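Komgate hand-held gripper kit: questions we keep getting
Updated 23 July 2022

What is in the box?
A pair of hand-held grippers, cables and a calibration sheet. The Komgate page says "everything you need to teach a robot." It leaves out the robot, the computer and the table.

Do I need any experience?
Komgate says no. I'd say you need patience with cables. Each gripper is wired, and with one in each hand you spend the first session learning where the slack goes. Small round items, like a capsule toy, are a fair thing to start on — they roll, and you find out fast how steady you are.

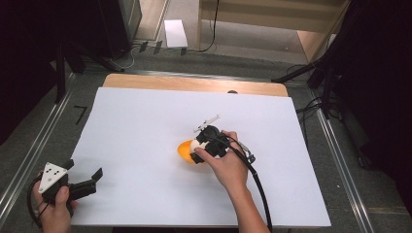

Mafalda Caldeira wrote in to say that I'm too hard on the wires. Her pair in Bragança has been in use since May, she has never lost a session to a cable, and she would take a cord over a flat battery any day.

Fair enough. I'd still like to see a wireless version before I pay for a second pair.

How many demonstrations does it take?
The sales sheet says 20 per task. We recorded 348 of one simple pick and place before Istitz, the training software it ships with, gave us anything worth running. Adelino Moreira at Komgate support blamed our lighting. Maybe so.

Is it really "workshop tough"?

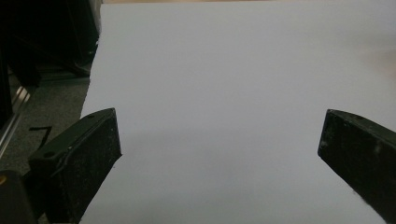

Toughness is the claim I trust least, given that the warranty runs 64 days and doesn't cover the fingers. Komgate calls them wear parts and sells spares in sets of 2. Ours still close properly, and I have no breakage to report. They don't stay pretty, though: both are scuffed and dusty, with pale specks all over the left one. If you plan to show the kit to clients, budget for spares.

Should I buy this or the Zunier?
Borrow either one first if you can. Zunier has the better manual and the worse software. I wouldn't pay full price for Komgate until they put a real number on that sales sheet.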